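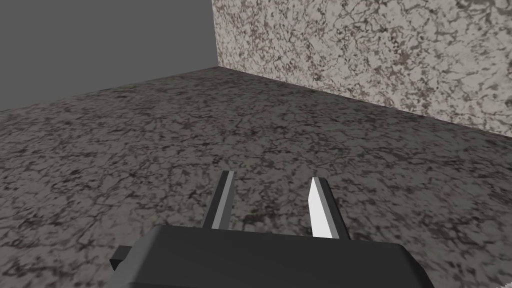

Erst die Szene, dann die Zahl

Wer Greifaufgaben in der Simulation prüft, veröffentlicht am Ende meist eine Erfolgsquote. Wie sie zustande kam, steht selten dabei. Der Prüfleitfaden, den der Integrator Istetby seit März intern anwendet, setzt deshalb vor dem ersten Lauf an: beim Szenenprotokoll.

Das Protokoll umfasst 38 Felder. Erfasst werden Version der Physik-Engine, Zeitschritt, Reibbeiwerte der Kontaktflächen, Öffnungsweite der Finger in Ausgangsstellung und die Pose der virtuellen Kamera. Texturen von Boden und Wänden sind einzeln zu benennen. »Eine marmorierte Fläche ist für die Bildverarbeitung etwas anderes als eine einfarbige«, sagt Gladys Quintero, die den Leitfaden redigiert hat. Gleiches gilt für die Beleuchtung: Greiferbacken, die unterschiedlich hell gerendert werden, können eine Segmentierung in zwei Objekte zerlegen.

Pflicht ist außerdem ein Leerlauf. Der Greifer fährt ohne Werkstück an, die Finger bleiben geöffnet, der Abstand zum Boden wird aufgezeichnet. Meldet der Regler dabei einen Kontakt, ist die Szene gesperrt. Erst nach 25 fehlerfreien Leerläufen darf ein Objekt geladen werden.

Für die eigentliche Prüfung sind je Objektklasse 30 Versuche mit vorab festgelegten Startwerten vorgesehen. Abgebrochene Versuche zählen als Fehlgriff. Nachträgliches Streichen ist unzulässig, auch bei numerischer Instabilität – diese wird als eigene Fehlerart geführt.

Umstritten bleibt die Übertragung auf die reale Zelle. Hernán Urrego vom Anlagenbauer Stodirness hält das Protokoll für brauchbar, die Reibwerte jedoch für zu grob abgestuft. Eine Risikobeurteilung der Anlage ersetze es ohnehin nicht. Quintero widerspricht dem nicht. Simulationsergebnisse tragen bei Istetby einen entsprechenden Vermerk im Kopf jeder Seite.

Die nächste Fassung soll Vorgaben für Wandnähe und Raumecken enthalten. Bislang ist dort nur ein Mindestabstand definiert, gemessen ab der Außenkante des Greifergehäuses einschließlich seitlicher Anbauteile.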